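Riltedar bench arm, two-finger gripper — lease or buy
Sold and supported by Sunent, Nomcombe depot

For canteen test kitchens, appliance labs, anyone handling pots and lids all day. Arm, gripper, controller, one day's setup. Table not included.

Lease: 335 a month, 9 month minimum
Spare finger pads: 5 a pair
Site visit: 200, knocked off the first invoice if you go ahead

Lids are what most buyers ask about. Small knob, slippery glass, awkward angle. Budget for extra teaching time if yours vary a lot — one lid shape is quick, a mixed cupboard isnt.

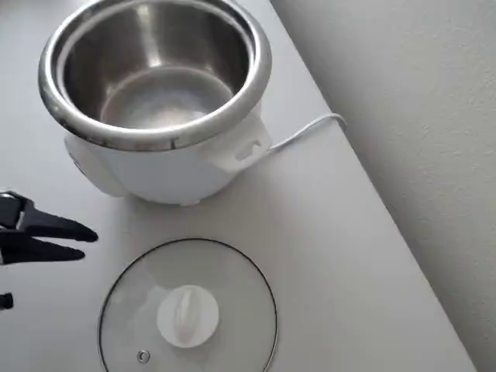
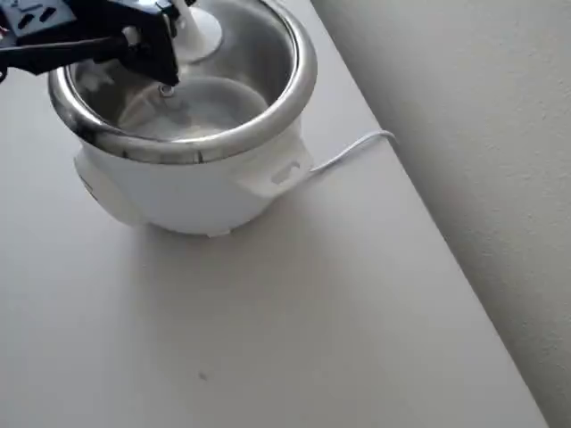
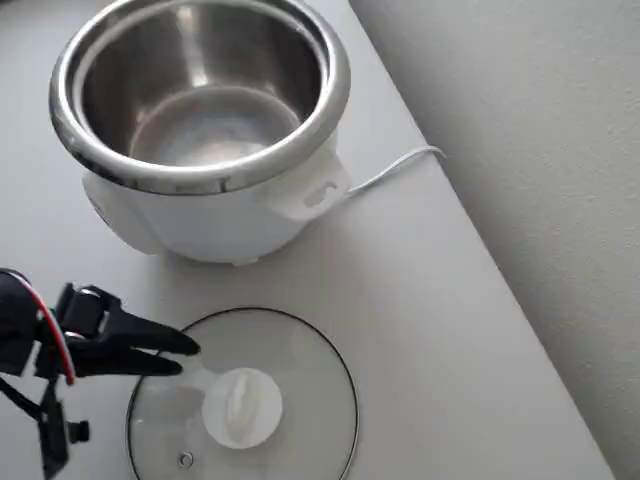
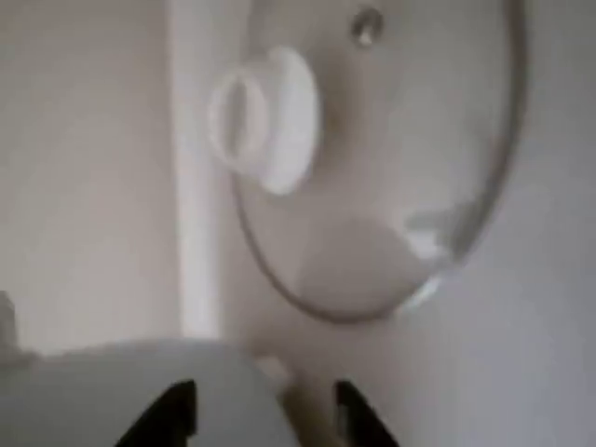 Lid work with the two-finger gripper, black fingers. Second picture: fingers on the knob, lid inside the pot.

Before you order
Measure the table, incl. distance to the wall. Arm needs a clear run behind.
Power socket within reach of the controller, not shared with anything that heats.
Decide who does the teaching. Two people is better, holidays etc.
Send us your actual pots and lids, or at least the knob sizes.

Lead time longer in July, order early. Heydari wrist mount fits but is quoted seperately.

Prices and lease terms: Reinaldo Moura
Site visits and table layouts: Ardalan Kermani, mornings best, before 11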